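Home | Syllabus | Handouts | Contact
Category: Virtual Worlds / Running Events
February, by Nathalie Paquette

Handout 9: Fundraising on the Grid

Welcome back! Tonight we plan a charity hunt from start to finish, using last year's Urville hunt as our model (I still love that one).

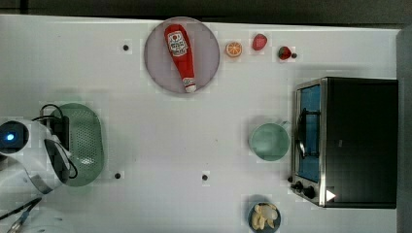

Hunt prizes should be small, cheerful and easy to spot once you're close. Zachary Grewal built 29 of them for Urville, all kitchen stuff, and a ketchup bottle on a plate is just the sort of thing people grin at! Keep each one low in prims, and set permissions before you box it.

Donation kiosks come next. Put one at every landing point, name the charity in the hover text, and test it with a second account.
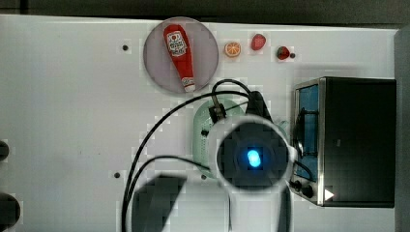
Post the running total too. Urville raised 52 dollars in its first hour, and the group chat went wild!

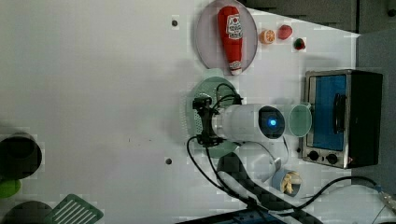

Fig. 3. Ketchup bottle and model fruit.

For next class: read the Zarkbridge hunt rules and draft your own landmark notecard.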